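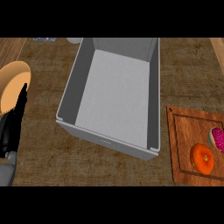 Equipment and Software Reviews

Kusetia tabletop simulation package, supplied by Kornix

Reviewed for member colleges by the Fedent Technical Training Service

Scope of this review

Kusetia is a software package for teaching and practising the control of two robot arms working at a table. It is sold by Kornix on an annual licence and is intended for colleges, training centres and small development teams that do not have regular access to physical arms. Several member colleges asked the Service for an opinion before the next purchasing round. The package was tested over a period of 16 weeks at the Kalinowski site, on the machines already installed in the teaching rooms there.

The review covers installation, the supplied scenes, manual control, the recording of attempts, the teaching materials and the terms of the licence. It does not cover the add-on for mobile bases, which was not included in the copy provided. Kornix lent the licence without charge and had no sight of this text before publication.

What is supplied

The standard licence includes the simulator, a library of household objects, eight prepared tasks, a recording tool and a set of teaching notes. Control is by keyboard, by game controller or by a pair of hand-held trackers, the last of which must be bought separately. Objects may be moved between scenes, and staff with some knowledge of scripting can write new tasks. The editor for doing so is plain in appearance but complete.

All of the prepared tasks take place on a table. They range from stacking and sorting to packing mixed items into a container. The Service made most use of the packing task, in which a large white open-topped box stands in the middle of a dark wooden tabletop. A tan bowl lies within the reach of the left arm, and a cutting board with two glazed doughnuts on it is placed to the right of the box.

Installation

Installation was carried out by the site's own technical staff from the written guide. The guide is accurate, although it assumes that the person following it has administrator rights throughout, and this caused a delay at Kalinowski where those rights are held centrally. The licence check requires an internet connection when the program is first started. After that the program can be used offline for the remainder of the term, an arrangement that will suit colleges with restricted networks.

Kornix recommends 16 GB of memory. On machines that met this figure the program ran smoothly with both arms active. On older machines it could be used only with the shadows turned off and the picture size reduced. Colleges whose teaching rooms have not been refitted recently should ask for a trial copy before committing funds.

Quality of the scenes

The scenes are well prepared. Surfaces have wear and variation, and the packing table in particular has a scuffed, blotchy grain that gives a learner something to judge distance against. The inner walls of the box take on a darker grey than the floor on the left and right, and this helped testers to see how deep it was. The cutting board has a groove inside its border and a small hole near one corner. The glaze on the doughnuts is rather bright, in orange and magenta-pink, but the two are easily told apart, and that is of more use in a class than a natural colour would be.

Lighting can be changed from a menu, and a task can be set to vary it at each reset. The Service recommends that this be left off for beginners and switched on once a group is able to complete the basic task.

The camera positions are less satisfactory. The default view of the packing task looks down from slightly in front of the box, and from there one of the two arms may be out of view altogether while the other is at work. Objects near the sides of the table, the bowl and the cutting board among them, can lie partly beyond the view. Additional cameras can be opened in separate windows, but their arrangement is not remembered when the program is closed. Staff at Kalinowski had to set the windows out again at the start of each session. Kornix has informed the Service that saved layouts are planned for a release in December.

Handling and control

The arms respond promptly, and the grippers open and close at a speed that can be adjusted. Contact between a gripper and a rigid object is generally believable. A bowl is a good test of this: its curved side gives the long fingers of the gripper little to press against, and it will tip up on its side if approached badly. Learners found this frustrating at first and instructive afterwards. The behaviour was consistent from one attempt to the next, so that a poor approach could be repeated, discussed and corrected.

Soft and sticky objects are handled less well. The doughnuts behave as solid rings. They do not deform when gripped, and the glaze has no effect on how they slide. Colleges that teach food handling or packaging should not regard the package as a guide to the forces involved. The supplier's documents are clear on this point, but the sales leaflet is not, and the Service has asked that the leaflet be amended.

Keyboard control is adequate for a demonstration and tiring for anything longer. The game controller is a considerable improvement. The trackers were tested briefly on loan; they are comfortable and precise, but they add substantially to the cost and were not judged necessary at introductory level.

Only one arm can be controlled at a time with the keyboard or the controller, and the change from one to the other is made with a single key. The arm that is not being controlled holds its position. There is no clear sign on the screen to show which arm is active, and testers regularly moved the wrong one. A coloured marker or a line of text would be sufficient to correct this.

Recording and review of attempts

The recording tool is the strongest part of the package. Each attempt is stored with the movements of the arms, the positions of the objects and the picture from every open camera, and can be played back at any speed. During the test period 2,326 attempts were recorded across all groups. None was lost or found to be unreadable when the store was checked at the end.

Attempts can be labelled as complete, partial or failed, either by the program or by the learner. The program's own labelling was correct in most cases but was too strict in the packing task, where an item resting against the wall of the box was sometimes marked as not packed. The tolerance can be changed in the task file. It would be better placed in the main settings, as few teaching staff will wish to open the task file for this purpose.

Recordings may be exported in a common open format. Staff who teach machine learning were able to use the exported files with their existing software after some minor renaming of fields.

Storage requires planning. With several cameras open, a single class can fill a shared drive within a term. The Service advises colleges to limit recordings to two cameras unless there is a particular need for more - the option is found under task settings and applies to all users of that task.

Teaching materials

The notes supplied with the package are clearly written and follow a sensible order. Each prepared task has a short introduction, a list of aims and a set of suggested exercises. The exercises on planning the order of work are particularly good. In the packing task, for instance, learners are asked to decide whether the bowl or the doughnuts should go into the box first, to write down their decision, and then to try both.

Assessment sheets are included but are of limited value. They give weight to speed and very little to care in handling. At Kalinowski they were replaced with sheets written by the teaching staff, copies of which are available to member colleges on request.

In a survey at the close of the test period, almost 70 per cent of learners said that they would choose to use the package again before working with physical arms. The most frequent complaint concerned the camera windows.

Licence and support

The licence is priced by room and not by learner, and may be moved to another room once in each year. Updates are included for the full term. Recordings remain the property of the college and can still be played after the licence has ended, though no new ones can be made.

Support is by electronic mail. Replies to the Service's questions were courteous and usually arrived by the following afternoon. Two questions on the scripting of new tasks were passed to the development team and took considerably longer to resolve. There is no telephone support under the standard licence.

Findings

The Service considers Kusetia suitable for introductory and intermediate courses in the control of robot arms, and recommends it to member colleges whose machines meet the stated memory requirement. It is not recommended as the sole means of instruction on any course that leads to work with physical equipment, nor for the study of soft materials.

Colleges that already hold a licence for an earlier version may upgrade at no charge, and are advised to export their existing recordings before doing so. Requests for the Kalinowski assessment sheets and the full test notes should be sent to the Service's reviews desk, quoting the name of the package and the college.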